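From: Annelies Goossens
To: props-and-display list
Subject: Re: Crate stand, what goes where
Time: 4:40 PM

Gun-woo Maeng wrote:

> Hi all. I'm taking over the produce stand for the Pelanora lobby in March
> and I have the bins from Sison open on the floor. Before I order anything,
> three questions. Do the grapes go on hooks or just sit in the crates? Is the
> yellow garland stapled or tied? And is there any fruit we should stop
> using? The inventory sheet only says "fruit, mixed, bin 727" and
> doesn't help much.
>
> Gun-woo

Gun-woo,

The grapes sit. We tried hooks at Nwankwo and the stems pulled out of the bunches within a week. Put the dark ones in the upper crate, black and dark red next to each other, and keep the pale green for lower down where the wood behind them is in shadow. If you mix the colors in one crate they turn into a lump from ten feet away. Spread each bunch with your fingers before you set it in. They come out of the bin flat on one side and the flat side goes down.

The garland is tied. Green floral wire, one twist every foot or so, and cut the tails short or they catch sleeves. Please don't staple it. The stand goes back to Brutuvau at the end of the season and last time they charged us 40 dollars for staple holes. Start the roses at the top of a post and work down. The thinner vine with the small blossoms can hang straight, it doesn't need much wire.

As for what to stop using - the apples. The paint rubs off on the wood. The peppers and the orange are fine on the front ledge of a crate, and so are the cherries, but those roll, so put a dot of museum putty under each one. There should be putty in the lid of the bin.

You asked me off list how full it should look. I would stop earlier than you think. Leave some bare crate showing between the slats or it reads as storage.

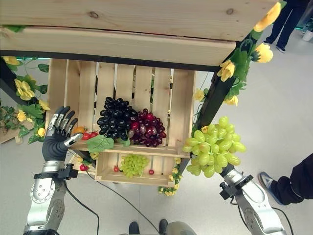
Crate stand with the yellow garland on, dark grapes up top, light green below.

The leaf over the front edge of the upper crate is a loose one. There is a bag of them, and one or two per crate is plenty.

On ordering: don't get more grapes. Get wire and putty. If Pelanora wants it bigger, ask them for a second stand and we can quote it. The whole budget is 2000 and the van comes out of that too.

I can bring the spare garland over if you tell me which door is open.

Annelies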